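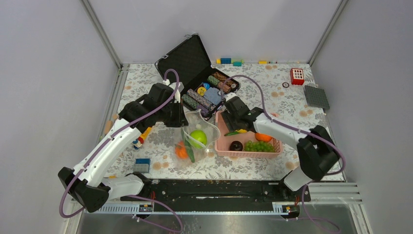

Carnwood Chip Case

The Carnwood is a hard-sided carrying case for a home game of poker, sold with chips and cards. It opens flat on the table like a briefcase and the lid stays up on its own, so the chips can be handed out straight from the tray. Most of our customers keep it on a shelf with the board games and bring it out for family nights, which is the use it was designed for.

It is made by Sabbagh and stocked by Nenitano in black only. The grey version was dropped in January and won't be coming back.

The case

The shell is black inside and out. The lid is lined with textured foam that presses down lightly on the rolls when the case is shut. The base holds a black foam tray, cut on an angle, so the rolls lie diagonally. It looks a bit odd the first time you open it, but it makes it easier to get a thumb behind the end chip and tip a roll out.

The catches are metal and so is the handle. The handle folds against the side of the case when you let go of it, unless it is new and stiff, in which case give it a week. There is no lock. If you have small children who like to post things down the heating vents, store it up high.

The chips

Chips come in rolls of 20, one colour to a roll. Colours supplied are green, brown, blue, yellow and purple. The green chips have white edge marks, which show up as stripes along the side of a full roll. No values are printed on any of them. A slip in the lid suggests a set of values, but it's only a suggestion and plenty of people write their own.

The finish is slightly matte. Dale Ouellet in our warehouse tested them against the glossier chips we used to carry and found that they stack better on a cloth and slide less on bare wood. On a smooth vinyl tablecloth there's not much in it.

Replacement rolls are sold separately in every colour. Purple is often back-ordered.

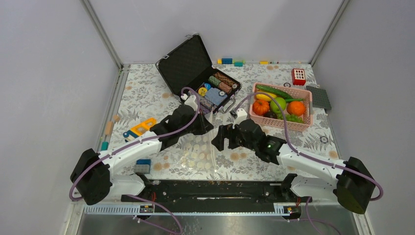

The tray is held in by friction and can be lifted out for cleaning. Wipe it with a barely damp cloth and let it dry completely before you put the chips back. Don't use spray cleaner on the foam, as it leaves the surface tacky and it will pick up every crumb in the house. The chips themselves can be washed in lukewarm water with a drop of dish soap. Keep them out of the dishwasher.

The cards

Two decks are included, one with blue backs and one with red. They are standard poker size, paper with a plastic coating, and they will wear out long before the chips do. The card slot fits any ordinary deck out of its box. It won't take a deck still in its box, and forcing one in will tear the foam at the corner.

Using it at the table

The open case needs some depth behind it because the lid leans back past the hinge. Set it toward the far side of the table and leave the space in front clear for stacks. With snacks out as well, a small kitchen table gets crowded fast - we'd put the bowls on a side table, if only to keep the grease off the cards.

The base has four rubber feet. They're there to protect the table and do a good job of it, but they will drag a light tablecloth along if you slide the case. Lift it.

For younger players, the chips also do well as counters for other games. Tala Fakhoury, who looks after our school orders, has sent several sets out to classrooms for sorting and adding. The chips are not suitable for children under three. 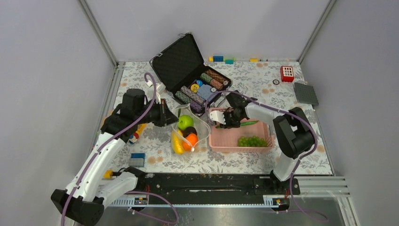
Spare parts

Tray foam, catches and feet are available through the parts desk. Quote item number 402 so that you get the tray for this case and not the one for the Irnine, which is the same width and cut straight across. The two are not interchangeable. Lids and handles aren't sold as parts.

Catches are fixed with screws from the inside and can be changed with a small Phillips screwdriver in 10 minutes. The feet push in.

Warranty and returns

The case and catches are covered for 2 years from purchase. Cards aren't covered, and neither is foam that has been cut or cleaned with solvent. Unopened sets can be returned to any Nenitano store with the receipt. Opened sets can be exchanged if a roll is short or a colour is wrong - please check this before the first game, while everything is still in its place.

Questions about bulk orders go to Herman Harahap at the parts desk, mornings only.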